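4.2 Clearing a table: what the success rate leaves out

Claims about household robots tend to rest on a single number. A policy is trained, it is run some number of times on a table or a counter, and the share of runs that end with the object in the right place is printed in the abstract. We have no quarrel with the number as such. Our concern in this section is with what has to be held still for the number to be high, and how much of the chore is left over once all of that has been held still.

We chose table clearing because it is dull. It requires no tools, no heat and no knowledge that a ten-year-old lacks. Two published systems, Bekari and Nillel, both list it among the chores they can do, and both were trained mainly on demonstrations recorded by people using hand-held grippers. We obtained the released weights for each and ran them without further training. A third system, Joshi, was left out of the comparison after its authors withdrew the version we had started testing in May.

Our definition of the chore is the one a person would use if asked to do it at home. Dishes and cups are to be taken off the table. Things that live on the table stay there. Nothing is to be knocked over, and whatever is put down should be put down where it won't fall. The published definitions are narrower. In both papers a trial begins with the target object already named and within reach, and it ends when the object is released inside a marked region. Choosing what to pick up is done by the experimenter, before the clock starts.

This matters more than it may seem to. A plate, a bowl and a cup need three different grasps. The plate must be tipped or slid until there is an edge to hold, the bowl can be taken by the rim, and the cup can be held around the side if it is stiff enough and not too full. A potted plant can be held around the side too, and a policy that has learned "upright thing, close fingers" has been given no reason to leave it alone. Figure 3 gives a view from the gripper during the recording of demonstrations for our own comparison set. 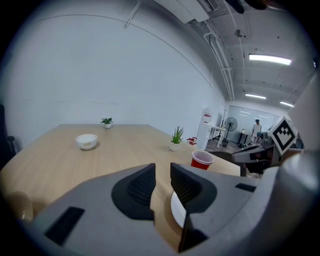

Figure 3. Table clearing, seen from a hand-held gripper. A white plate lies partly hidden beneath the fingers; a white bowl and a red plastic cup stand farther out. The two potted plants count as fixed objects in our scoring and should not be moved.

We ran 140 trials, split evenly between the two systems. Each trial was scored twice: once under the published rule, which asks whether the named object reached the region, and once under ours, which asks whether a person coming back to the table would consider it cleared. Birdie Thibodeaux, who spent many years running a cafeteria and had no part in building either system, did the second round of scoring. She was not told which system she was watching.

Under the published rule both systems did well, and the results were close to what their authors report. We see no sign that those results were inflated. Under the household rule they fell sharply, and the reasons were rarely the ones discussed in the papers. Outright dropped objects were uncommon. Far more often the arm completed the named pick and brushed something else on the way, or set a bowl down half over the lip of the tray and withdrew. Several trials that passed the first rule ended with a plant pushed against the wall. Thibodeaux marked all of these as failures and, in her written notes, described one run as "a job I would have to do again myself."

Plates were the hardest case for both systems. Two parallel fingers coming from above have nothing to close on when a plate lies flat, and a person holding the same tool will usually drag the plate to the table's edge or tilt it against something before lifting. Demonstrators did this without being asked. The policies reproduced the drag unevenly: Nillel often started it and then closed the fingers before the rim was clear of the wood, while Bekari tended to press down on the rim and repeat the same motion until time ran out.

There is a fair objection here. A hand-held gripper lets ordinary people record large amounts of data in ordinary rooms, and more data may well cure some of what we describe. The Cinasia group has made this argument to us at some length. We accept that the plate problem could shrink with more plates. We are less persuaded about the choice of what to leave alone, which appears in demonstrations only as an absence. A recording in which a plant is never touched looks the same whether the person avoided it on purpose or had no need to go near it. Adding more recordings of that sort does not tell the learner which it was.

Time should also be reported. Neither paper gives the time a person needs for the same table. Our demonstrators, slowed down by working through a gripper and not their own hands, still finished well ahead of both systems in every layout we tried. A slow machine may be useful if it can be left alone. These could not be: an operator stood within reach of the stop button throughout, and we do not consider a chore handed over while a person must watch it being done.

We therefore read the current results as evidence that the pick itself is coming along, for rigid objects of modest size, in good light, when someone else has decided what to pick. The rest of the chore remains largely untested. In Section 4.3 we apply the same two scoring rules to a shop-floor task, sorting returned parts into bins, where the objects are more uniform and the case for automation ought to be easier to make.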